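**For release: September**

# Morkham archive opens its first online collection on the Coltano resettlement

MORKHAM – Almost 2,000 pages of letters, camp registers and spoken testimony from the Coltano resettlement will be free to read online from this September, in a new collection put together by the Fuvach History Project.

The collection covers the five years in which families from the Coltano valley were forced from their homes and moved, often more than once, to settlements along the coast. Until now, anyone who wanted to read these papers had to book a seat in the Morkham reading room and work through them one folder at a time. Plenty of people did just that, and we are so glad they did – their notes helped us fix names, dates and spellings all the way through the catalog.

"I have waited a long time to see these letters side by side," said Cameron Fairweather, editor of the collection. "You can follow one family from the first notice on their door to the last letter home, and you can do it from your kitchen table. Teachers have been asking us for this for years, and I can't wait to hear what their students find."

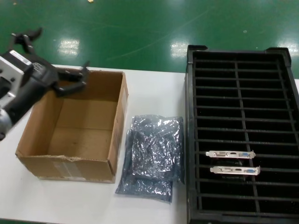
Every page appears as a full scan with a typed transcript next to it. Where the handwriting is hard to read, the transcript shows our best reading in brackets, and readers can send in a better one. Place names are given as the writer spelled them, with the modern form after.

The spoken testimony is a real high point. The project recorded 20 interviews with survivors and their children, and each one can be played in full or searched by topic. Some deal with violence and the loss of close family. These carry a note at the start, so that readers and teachers can decide when and how to use them.
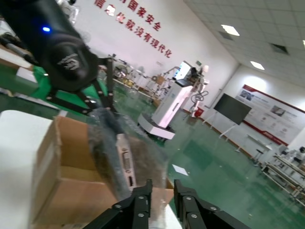
*A device in a translucent gray plastic bag.*

## What readers will find

- Letters between families in the valley and the coast settlements
- Registers from five camps, searchable by surname and home village
- The Montoya papers, a set of notes and hand-drawn maps kept by a district nurse, online for the first time
- A plain-language timeline with links to the sources behind each entry
- Ready-made citations in the most common styles

The Montoya papers deserve a special mention! They record births, illnesses and deaths that the official registers left out, and they have already helped several families learn where a relative was buried. The maps have been matched to present-day roads.

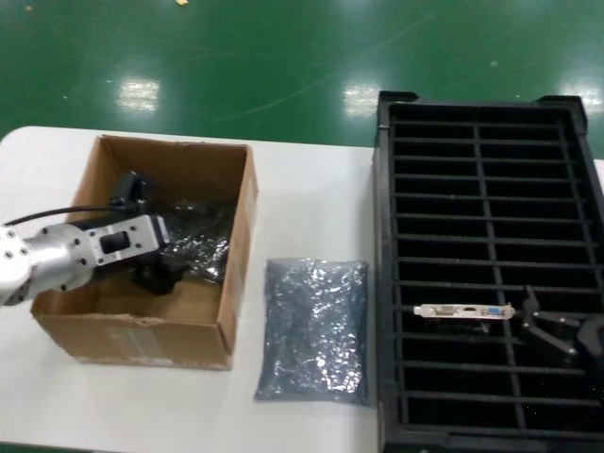

Names of living people have been removed from the public version of the registers. Family members who want to see a full entry, or who would like a name held back, can write to the reading room and will get a personal reply. Corrections are welcome too, and each one we accept will be listed on the page it changes, with the older wording kept on view.

The Morkham reading room will stay open for anyone who prefers paper. The original documents can still be seen by appointment, and staff are happy to help first-time visitors find their way around the catalog.

**Press contact:** Cameron Fairweather, Fuvach History Project, Morkham. Interviews and page scans for print are available on request.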